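Katness Community Reading Room
Progress report to the Oosthuizen Fund, second reporting period
October 9, 2025

What we set out to do

Your grant pays for two things: the weekly family reading hour at Katness, and the take-home book bags that go out with it. In the first report we were still painting, sorting donations and waiting on the lease. We're very happy to say that this one is mostly about children and books.

The reading hour is now a real habit for a lot of families. Parents tell us they plan their Saturday errands with it in mind, which is the best compliment we could have asked for. We start with a picture book read aloud, then a song, then the older children drift off to the chapter book corner while the little ones get a second story (and usually a third, if they have anything to say about it).

Reading hour

We tried reading in a circle of chairs first and it was a mess. Small children slide off chairs. We moved everybody to the floor on cushions and the difference was wonderful — they sit closer, they look at the pages, and they talk to each other about what's going on in the story. Grandparents still get a chair, of course.

We have also started reading one book each month in two languages, with a page in English and then the same page in the second language. We began with Spanish and will try Portuguese next. Several parents have offered to read, and a father who told us he hated reading aloud at school did a whole book about a lost goose with all the voices. The children asked for it again the next week, and he did it again!

One thing has been harder than we expected. The hour for ages eight to eleven is thin. Children that age don't want to be seen sitting with the babies, and we don't blame them. We are trying a separate start time from the second half of October, plus a shelf of comics and joke books that they helped pick. We'll let you know how it goes in the next report.

Book bags

The bags have taken off. Each one holds a picture book, a longer book for the adult to read aloud, and a card with simple ideas for talking about the story. Families keep a bag for two weeks and swap it for another. We have lent up to 200 in a single month, and most come back on time and in good shape. A few come back with extra things in them, mostly drawings, and we pin those up by the front desk.

The cards needed rewriting. Our first set read like homework. The new ones have a single question on the front, something like "Who would you want to be in this book?", and a blank back for scribbling. Families use them much more now.

Canvas turned out to be the right choice for the bags. The handles on the first batch were stitched badly and a few gave way, so we had them sewn again with a cross stitch at each end. None of the repaired ones have failed so far.

Space and equipment

Most of this budget line went to the Ilurik building.

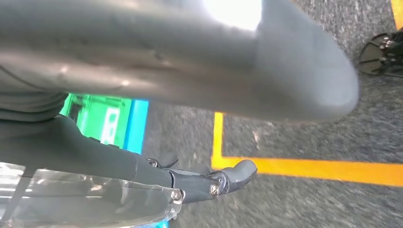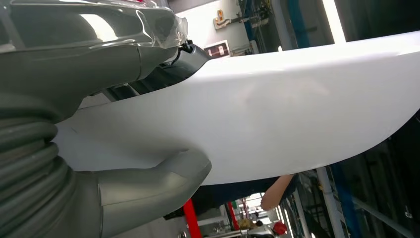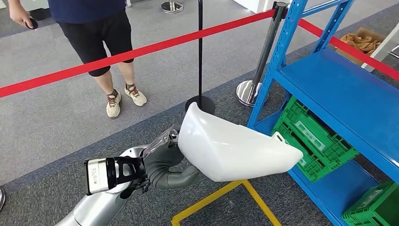
Books and buying

We spent less than planned on new picture books, thanks to a very generous clear-out by the Irkow school library. A good part of what they gave us was in lovely condition. The rest was tired, and we were strict with it: torn pages, missing covers and out-of-date fact books went to recycling. It feels wrong to throw away a book, but a shelf full of shabby ones puts children off.

The savings went into board books, which wear out faster than anything else we own. We also bought more early readers with large print and short chapters. These had a waiting list all summer, and the list is finally getting shorter. Books about trucks, sharks and baking are always out. Poetry was slow until we put it face out at child height, and now it moves nicely.

We would like your agreement to shift what is left in the picture book line over to early readers. The total would not change.

What families are telling us

We put out a comment box in place of the long survey we used last time, and we get far more back this way. A few that made our week:

"She reads to the dog now."

"Please can story time be longer."

"I didn't know you were allowed to just talk about the pictures. We do that every night."

"More sharks."

We also had two fair complaints. The sign-in line gets slow right before the hour begins, and the stroller parking blocks the coat hooks. We now open the doors a little earlier, which has helped with the line. The strollers are still a problem on rainy days.

Next period

The new start time for older children comes first. After that we will add a second set of two-language book bags, replace the worn cushions, and hold an evening session for parents who work on Saturdays. We are also talking with Irkow about lending bags through the school office, so families who can't get to Katness have a way in.

Spending is within budget on every line, and the full table is attached separately with receipts. We do need a decision on the early reader request before the next book order goes in at the end of the month.

Thank you for backing this. It's a joy to run, and you would be very welcome at any reading hour. Cushions are provided.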